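Week 6, and Zirnel finally has fingers! I spent the first bit of the project on the arm in our shared workshop, so this part is all about gripping. Aurora Morais helped me redo the wiring, which took a whole evening — my first go was a proper bird's nest. After that I wrote a short routine: go down, close, lift, move across to the matching mat. Soft things are much harder than blocks. They fold wherever they like, so I aim for one spot near an edge and close slowly. I've done 60 practice runs so far, and I want to try thinner stuff in May.

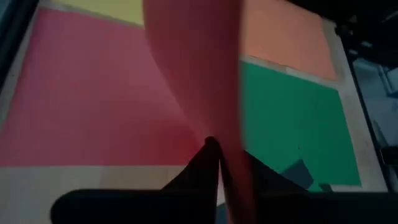
Fig. 4: Lifting the red sheet over the coloured mats.

Next job is letting go neatly.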